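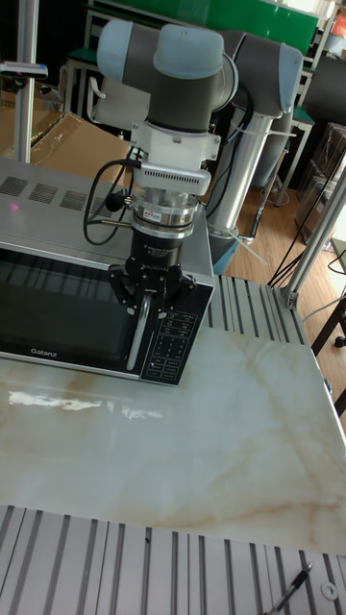

One respondent in Zonville told us that the office microwave was the only thing in the building she had ever seen people queue for politely, and that she would rather eat her soup cold than be third in that queue on a Tuesday. Her remark went into the coding scheme as "avoidance, mild". By the end of the diary phase the category held 800 entries and had stopped looking mild.

4.2 Waiting and the shared lunch

Diary entries (3,069 in all, from 13 workplaces in Zonville and Zalow) were coded for what people did while their food, or somebody else's, was heating. Earlier work on office kitchens has tended to treat this interval as dead time. Our diarists did not find it dead. They read the notices on the fridge, rinsed clean mugs and discussed parking with colleagues they had successfully avoided since spring. Figure 3 shows a worktop microwave of the general type meant by "microwave" in the diary instructions; combination ovens were coded separately, to the annoyance of the one site that was proud of having one.

Two patterns deserve mention. At Enache, where lunch is taken whenever one likes, everybody likes ten past twelve. At Ilto, where lunch is staggered by department, diarists reported waits of up to 13 minutes, most of it spent behind members of departments whose lunch it wasn't. Staff at both sites rated their own arrangement as fair and the people using it as unfair.

Fish was raised at every site. We had not asked about fish. As the entries on the subject were long, and in places libellous, they are left out of the totals and taken up in Section 5.

Figure 3. Microwave oven with black glass door, on a marble-patterned surface.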